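La travesía del Sisay

1. El muelle

¡Qué mañana para zarpar! Luuk Verstraete llevaba despierto desde las cuatro, con el café ya frío en la mano y la cabeza puesta en los 159 escalones que bajan de Flanton al puerto. Los hizo casi corriendo, con el macuto golpeándole la espalda, y al llegar abajo se paró en seco, porque el Sisay estaba allí, recién pintado, con la vela mayor recogida y un olor a barniz que se notaba desde la lonja.

— Llegas tarde —le gritó Amber Van der Linden desde cubierta.

— ¡Llego once minutos antes!

— Pues eso, tarde. La marea no sabe leer la hora.

Amber era así, y a Luuk le encantaba. Había navegado nueve veces hasta Doltinier y las nueve las contaba distintas: en una había niebla verde, en otra un delfín les robó el pan, en la tercera perdieron el ancla y ganaron una cabra. Él se las creía todas. Subió de un salto, se raspó la rodilla contra la borda y se rió tan fuerte que un pescador levantó la vista de sus redes.

Salieron con viento del oeste, un viento limpio de octubre, de los que te dejan los labios salados antes de doblar el faro. Luuk quiso llevar el timón enseguida. Amber se lo dejó y se fue a proa a pelar una naranja, tirando las mondas al agua una por una y cantando una canción de la que solo se sabía el estribillo.
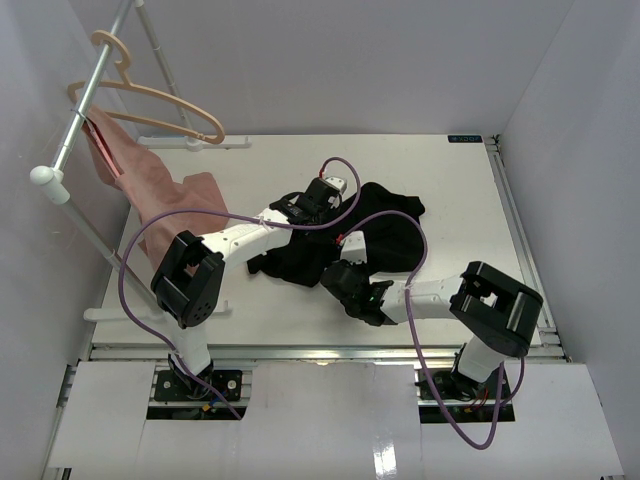 2. La noche

Cayó el sol y de pronto el mar se encendió. Primero fue una chispa junto a la quilla, luego un reguero, y al rato el Sisay dejaba detrás una cola de luz azul tan larga que parecía llegar hasta el puerto. Luuk metió el brazo hasta el codo y lo sacó cubierto de puntitos brillantes.

— ¡Amber! ¡Amber, ven, corre!

Ella vino despacio, con una manta sobre los hombros, y por una vez se quedó callada. Se arrodilló a su lado y metió también la mano. Estuvieron así un buen rato, dibujando letras que se borraban antes de terminar la palabra. Luuk escribió el nombre de su madre. Amber escribió algo muy largo y no quiso decirle qué.

— ¿Esto también te pasó en los otros viajes? —preguntó él.

— No —dijo ella—. Bueno, lo he contado alguna vez. Pero me lo inventaba.

Luuk soltó una carcajada enorme, maravillosa, que rebotó en la vela. ¡Así que la cabra...! La cabra era verdad, le juró Amber, muy ofendida. Se llamaba Fotitz y vivía todavía en un huerto de Doltinier, vieja y gorda, y al día siguiente se la iba a presentar.

Quedaban 700 metros para la primera boya cuando oyeron la campana. Amber tomó el timón, Luuk corrió a soltar la escota y el barco se inclinó con un crujido alegre hacia las luces de la costa.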